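Most riders who buy the Jerow Annan twin never touch the suspension, and a fair share of those who do make it worse. This section covers rider sag and rebound on the standard fork and the Telludus twin shocks. Read it through once before you pick up a wrench.
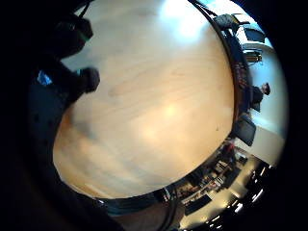
*Words: Adwoa Nartey. Checked against the workshop copy by Fiifi Sowah.*

## 6. Suspension set-up

### 6.1 What this will and won't do

Sag is how far the bike settles on its springs with you aboard. Setting it puts the wheels in the useful part of their travel. It will not cure a worn tire, a loose head bearing or a bent wheel, whatever the forums claim. If the bike weaves, wallows or clunks, go through section 3 first. I have seen people chase a weave through every click of the adjusters when the rear tire was flat in the middle.

The factory leaves the springs set for a rider in a brochure. You may be that rider. I wouldn't bet on it.

### 6.2 Before you start

You need:

- a tape measure marked in millimeters
- the hook wrench from the tool roll, or a better one
- a socket for the fork caps that fits properly
- masking tape and a pen
- two helpers

Wear the gear you ride in. If you carry a loaded tank bag every time you go out, fit the tank bag. Tire pressures come first (section 2), and the bike must stand on level ground.

> **CAUTION:** Do not try to take these measurements alone by leaning on a wall. The bike can fall, and the reading is worthless even if it doesn't.

### 6.3 Rear sag

1. Raise the rear wheel clear of the ground on a stand that supports the frame. A paddock stand under the swingarm is no use for this step, as it keeps the weight on the shocks.
2. Stick a piece of tape on the tail, straight above the axle, and mark a line on it. Measure from the axle to the line. Write the number down as R1. Don't trust yourself to remember it.
3. Take the bike off the stand and get on. One helper holds the front end upright. Put your feet on the pegs and sit where you really sit.
4. Have the second helper push the tail down and let it rise slowly. Measure from the axle to the line.
5. Now have the same helper lift the tail and let it sink slowly. Measure again.
6. Add the readings from steps 4 and 5 and divide by two. This is R2. The gap between the two readings is friction. If it is large, suspect dry shock bushings before you blame the springs.
7. Subtract R2 from R1. You are looking for 30 mm.
8. If the figure is too big, turn the preload collars to compress the springs. If it's too small, back them off. Turn both collars by the same amount, one notch at a time, and measure again.

**Note:** The notches on the collars are numbered. The numbers are molded, and on some early Telludus units the left and right collars don't start from the same place. Count notches from fully soft on each side and ignore the numbering.
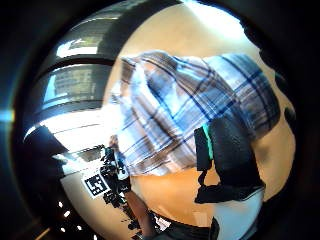

Adwoa Nartey

### 6.4 Front sag

The method is the same. The fork has more friction than the shocks, so the two loaded readings will sit further apart. Expect that.

1. Lift the front until the wheel is off the ground and the fork is fully extended. Support the bike under the frame, never under the exhaust.
2. Measure the exposed part of the fork tube, from the dust seal to the underside of the lower clamp. This is F1.
3. Lower the bike, get on, and take the pushed-down and lifted-up readings as before. Average them for F2.
4. Subtract F2 from F1. The target is again 30 mm.
5. Adjust with the hexagon on each fork cap. Clockwise adds preload. Keep both legs equal.

> **CAUTION:** Turn the adjuster hexagon only. The larger hexagon below it is the cap itself, and it is holding back a compressed spring.

If you run out of adjustment before reaching the target, the springs are wrong for your weight. More preload does not make a spring stiffer, though you'll hear it said at every bike meet in the country. Order the correct springs and start over.

### 6.5 Rebound

Only the shocks have a rebound adjuster, a small wheel at the bottom of each unit.

1. Turn the wheel clockwise until it stops. Use your fingers. Pliers will ruin the needle.
2. Turn it back 12 clicks. This is the standard setting.
3. Push down hard on the seat and let go. The tail should rise in one smooth movement and settle. If it bobs, close the wheel by one click on each side. If it creeps up like an old elevator, open it by one.

The push test is crude. It will catch a setting that is badly out and tells you very little else. Comfort Dankwa, who did the road testing for this manual, swears she can feel a single click. We swapped the settings without telling her and she guessed right once in four tries, so make of that what you like.

### 6.6 Road check

Ride 30 miles on a road you know, at ordinary speeds, then measure the sag again at both ends. New springs in particular will have settled a little. Change one thing at a time and write down each change. Two changes in one stop and you've learned nothing from either.

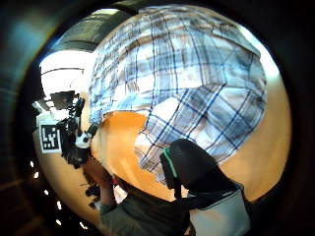

*Blue-and-white plaid shirt.*

### 6.7 Aftermarket parts

The Plosska fork brace fits this model and is sold with large promises about steering. We tried one. It did no harm once it was lined up correctly, and none of us could tell when it had been taken off again. Fitted crooked, it makes the fork bind, and every reading in 6.4 will be wrong. If your bike came with a brace, loosen it, bounce the front end several times and retighten it before measuring.

Shorter shocks bought for the look of the thing are a different matter. They change the steering angle, bring the exhaust closer to the road and can let the tire touch the fender. The settings in this section don't apply to them, and neither does the warranty.

Record your final settings on the page inside the back cover. Use pencil.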